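# Re-oiling a wooden benchtop or table

Hema Sastry, Grestton workshop notes. Last changed Thursday, October 16, 2025. 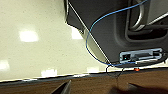 Oil finishes wear thin first where hands and cups go. If a drop of water soaks in and leaves a dark spot within a minute, the timber is ready for another coat. Allow a full weekend.

## What you need

- 900 mL of hardwax oil (plenty for a kitchen bench, with some left over)
- sandpaper in 120, 180 and 240 grit
- a cork block
- lint-free rags
- a metal bucket with a lid

## Steps

1. Clear the top and wash it with warm water and a little dish soap. Leave it overnight.
2. Sand with the grain, starting at 120. Go easy near the edges. Grey patches around a sink need more work than the rest.
3. Repeat with 180, then 240. Vacuum between grits and wipe down with a barely damp rag.
4. Stir the oil; don't shake it. Pour out a small puddle and spread it thin with a rag.
5. Wait 15 minutes, then wipe off everything that hasn't soaked in. Anything left will go tacky.
6. Leave 12 hours before the second coat. In January heat I've got away with eight.

## Rags

Oily rags can catch fire on their own. Lay them flat outside until they're stiff, or keep them under water in the lidded bucket. Don't scrunch them up in the bin.

## Curing

Light use is fine after 4 days. Keep hot pans and wet cloths off for two weeks. If the colour looks patchy after that, a third coat usually evens it out.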